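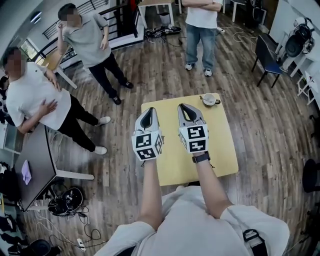

Photo: Shengli Yu / Unelen, August 2021

Chapter 2
Recovering the Gripper Pose

A hand-held gripper has no joint encoders to report where it is. Its position and orientation must be worked out in software. The square markers on the two white mounts are one source of this information. Each has a known size and pattern, so a single calibrated view gives an estimate of its pose. 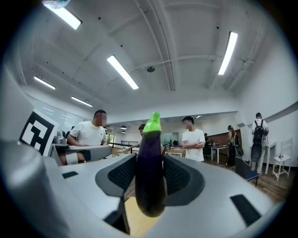
Figure 2.1 An aubergine held between the finger pads.

Grasping adds a second problem. The planner needs the pose of the fingers, and the marker gives only the pose of the mount. Section 2.1 sets out the fixed transform between them. Section 2.2 deals with timing, using a log of 200 poses sampled at 100 Hz. Readers should know the matrix notation of Chapter 1.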